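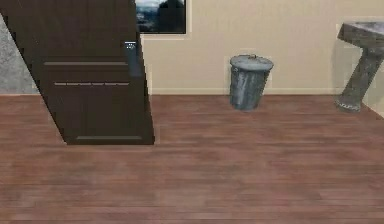
Kultura Listening Library – Audio Transfer Desk

Section 4: Transferring a Vinyl Record to the Library Archive

Use this section when you are making a digital copy of an LP or single on the Risell turntable and the Mamon recording program. Cassettes are covered in Section 5 and reel tape in Section 6. You should already have a desk login and a catalog number for the record. If the record has no catalog number, stop and get one from the intake list before you start. Files saved without a number cannot be matched to a sleeve later.

Revised March 2024. Replaces the earlier version with the blue cover sheet.

4.1 What you need

Risell turntable with the standard stereo cartridge
Arrieta phono preamp and its power supply
Two pairs of RCA cables, one pair with a ground wire
Desk computer with Mamon installed
Carbon fiber brush and stylus brush
Closed-back headphones
A transfer sheet, one per disc

The mono cartridge is kept in the small tin with the spare belts. Use it only for records marked M on the intake list.

4.2 Connecting the equipment

The turntable and preamp are normally left connected. Follow these steps if the desk has been moved or if someone has unplugged a cable.

1. Turn off the preamp and lower the volume on the headphone output all the way.

2. Connect the turntable output to the jacks marked PHONO IN on the back of the Arrieta. Red goes to the right channel, white to the left.

3. Attach the ground wire to the screw terminal between the jacks. Finger tight is enough.

4. Run the second pair of cables from LINE OUT to the audio interface.

5. Connect the interface to the computer with the short USB cable. Do not go through the hub.

6. Plug in the preamp, turn it on, and wait until the light changes from amber to green.

Caution: Never connect or disconnect the phono cables with the preamp on. The pop can damage the headphones and your hearing.

Note: If you hear a steady low hum, check the ground wire first. If the hum gets louder when you touch the tonearm, the ground is loose at the turntable end.

4.3 Checking the cartridge

1. Leave the turntable off and the tonearm locked.

2. Look at the stylus from the front. It should sit straight under the cartridge body, with no lint around the tip.

3. Brush from back to front only. Two light strokes will do. Side-to-side brushing bends the cantilever.

4. Check the tracking force dial against the number written on the cartridge card. If they differ, reset the arm balance as described in Section 9.

5. Set the anti-skate dial to the same number.

Write the stylus hours on the transfer sheet. One LP counts as one hour, whatever its running time. Replace the stylus when the log passes 200 hours and start a new line in the log.

4.4 Cleaning the record

1. Wash and dry your hands.

2. Slide the record out by letting the edge rest against your palm and supporting the label with your fingertips. Do not pinch the grooves.

3. Place it on the platter and start the motor.

4. Hold the carbon fiber brush across the grooves for several turns, then sweep it slowly outward and off the edge.

5. Look at the surface under the desk lamp. If you see fingerprints, mold or sticky residue, take the record off and set it aside for wet cleaning. Do not play it.

Caution: Do not use alcohol on shellac 78s. It dissolves the surface. All 78s go to wet cleaning with the gray tag attached.

Many of the post-punk and new wave singles in the collection came from radio stations and have stickers or grease pencil on the labels. Leave these alone. Copy the wording into the Notes field on the transfer sheet, including any track timings written by hand.

4.5 Setting the recording level

Levels vary a good deal from one pressing to the next. Twelve-inch singles from the early 1980s are often cut much louder than LPs by the same band, so do not carry over the setting from the last disc.

1. Open Mamon and choose New Transfer.

2. Enter the catalog number, side and speed. The program fills in the artist and title from the catalog. If they do not match the sleeve, cancel and check the number.

3. Confirm that the format reads 24-bit, 96 kHz, WAV.

4. Lower the stylus onto the loudest passage you can find. The grooves there look wider and more uneven under the lamp.

5. Watch the meters while the passage plays. Adjust the gain on the interface until the highest peaks fall between -9 and -6 dB.

6. Lift the stylus. Write the gain setting on the transfer sheet.

Note: Set the level with the gain knob, never with the slider in Mamon. The slider changes only what you hear in the headphones.

If one channel reads much lower than the other on every record, swap the left and right cables at the interface. If the low reading moves to the other side, the fault is in the turntable, cartridge or preamp. If it stays put, the interface is at fault. Write down which and report it before going further. Remember to turn the preamp off before you touch the phono cables.

4.6 Recording a side

1. Return the tonearm to its rest and lock it.

2. Press Record in Mamon. Wait for the counter to start moving.

3. Unlock the arm, position it over the lead-in groove and lower it with the cue lever.

4. Let the side play all the way through, including the gaps between songs. Do not pause the recording.

5. Stay within reach of the desk. If the record skips or sticks, lift the arm, press Stop and mark the take as failed.

6. When the stylus reaches the run-out groove, let it go around a few times. Some records have sound in the run-out, and this should be on the file.

7. Raise the arm with the cue lever and press Stop.

8. Turn the record over, brush the second side and the stylus, and repeat.

Keep the dust cover open while recording and do not lean on the desk. Footsteps can be heard on quiet passages – ask anyone else in the room to sit down if the record is a spoken word or solo piano disc.

Note: Mamon stops by itself after 40 minutes. No standard LP side in the collection runs longer than this, but the program will also count any time you spend cueing the arm. If it stops early, start the side again. Do not join two takes together.

4.7 Checking the file

1. Open the finished take and listen to the first minute, the last minute and one passage near the middle.

2. Look for flat tops on the waveform. These mean the level was too high. Lower the gain by 3 dB and record the side again.

3. Compare the playing time with the time on the label. A difference of more than a few seconds per song usually means the wrong speed was selected.

4. Put a marker at the start of each song. Mamon can place markers automatically, but it often misses songs that run together and adds extra ones in quiet introductions. Check every marker by ear.

5. Do not remove clicks, crackle or hiss from the archive file. Repairs are made later on a listening copy.

Ordinary surface noise is acceptable. A repeated tick at every turn is a scratch and goes in the Notes field, with the name of the song where it is worst.

4.8 Saving and naming

1. Choose Save to Archive.

2. Check that the name follows the pattern: catalog number, underscore, side, underscore, take number. Use no spaces.

3. Wait for the message Transfer Verified. This can take several minutes for a long side.

4. If the message reads Checksum Error, save again. If you get the same error a second time, leave the file on the desk computer and write HOLD on the transfer sheet.

5. Put the completed sheet inside the outer sleeve, in front of the record and never against the disc itself.

Caution: Do not log out before Transfer Verified appears. The local copy is erased at logout.

The desk computer needs at least 25 GB of free space at the start of a session. Mamon shows the amount in the lower corner of the main window. If it is short, clear verified takes from the Local menu. Takes marked HOLD are not removed by this command.

4.9 Shutting down

1. Lock the tonearm and fit the stylus guard.

2. Stop the motor and remove the record. Do not leave a record on the platter overnight.

3. Turn the headphone volume down, then turn off the preamp.

4. Close Mamon and log out.

5. Close the dust cover.

6. Return records to their inner sleeves with the opening facing up, then to the outer sleeves, and stand them upright in the outgoing crate.

The belt is changed each May. If the speed drifts before then, check it with the strobe disc as described in Section 9 and note the reading in the desk log.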